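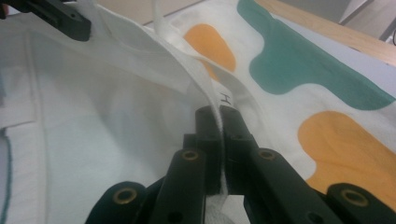

Guides > Open Days > Running a Hand-Held Gripper Demonstration

Running a Hand-Held Gripper Demonstration for Visitors

This guide is for staff who host the fabric handling station at the Altwood open day in Wiltville. It covers setting up the table, the demonstration itself, and the period when visitors try the grippers for themselves. Staff at the other stations should follow their own guides.

The station shows how people teach robots to handle cloth. A person works with a gripper in each hand, and the recordings of that work are later used to train a robot arm. Most visitors have seen robots lift boxes or bottles. Fewer have thought about what it takes to pick up a strap, and this is a good place to begin the talk.

Before the doors open

1. Clear the table and lay the patterned cloth flat. The large orange and teal shapes help visitors see where the white item ends and the table covering begins.

2. Place the white fabric item on the left side of the cloth. Leave it in soft folds. A pressed and squared item makes the task look easier than it is.

3. Check that the strap can be reached. The flat white strap with the handwritten "H" is the one used for the main demonstration. Turn the item until the strap lies near the middle of the table.

4. Open and close each gripper several times. The jaw pads should meet evenly along their length. If one pad sits higher than the other, take the gripper out of use and bring a spare from the Fetora cabinet.

5. Wipe the pads with a dry cloth. Do not use spray cleaner on the pads or the links.

6. Mark a standing line for visitors at the front of the table. Groups are limited to 250 people across the whole hall, and the station can become crowded after the opening remarks.

Giving the demonstration

The full demonstration takes three minutes. Hosts may speak for longer when the hall is quiet, but should keep the steps in the same order.

1. Show the gripper first with nothing in it. Squeeze slowly so that visitors can watch the link arms move and the two pads come together.

2. Bring the open jaws down on either side of the strap. Approach from above, and keep the wrist steady.

3. Close on the strap and stop. Hold this position while you speak. The strap should stand upright in the narrow gap between the pads, and visitors at the front should be able to see it pinched there.

4. Explain what a good grip looks like. Only the strap should be between the pads. If a fold of the larger fabric has been caught as well, open the jaws and begin again. Visitors often learn more from a second attempt than from a clean first one.

5. Raise the strap a short distance, then use the second gripper to take hold of the fabric nearby. Move both hands slowly. A sudden pull will drag the whole item across the table.

6. Lay the item down and release both grippers. Let the jaws open fully before you lift your hands away.

Letting visitors try

Invite one visitor at a time to the table. Offer the right-hand gripper first and add the left only if the visitor is comfortable. Children may take part with an adult beside them.

Ask the visitor to pick up the strap by the letter. Many people squeeze too early and close the jaws above the cloth. Suggest that they lower the jaws until the pads are level with the strap, then close.

Keep fingers, sleeves and lanyards away from the links. The host should stand on the visitor's left and be ready to take the gripper if needed.

Questions visitors often ask

How many recordings does the project have? The Pant collection held 2,935 recordings of cloth handling when this guide was revised. The team plans to collect up to 4,000 before the next open day in April.

Why not use the robot for everything? Hand-held grippers let a person work at a natural pace - and a new task can be tried without programming an arm first.

Is cloth harder than other objects? It is harder in several ways. Cloth changes shape each time it is touched, and a strap may lie flat, twist or slip under a fold.

Closing the station

Return both grippers to the cabinet with the jaws open. Fold the patterned cloth and store it with the white item on top. Report any worn pads to the equipment desk before leaving the hall.

Guide revised 6 Nov 2021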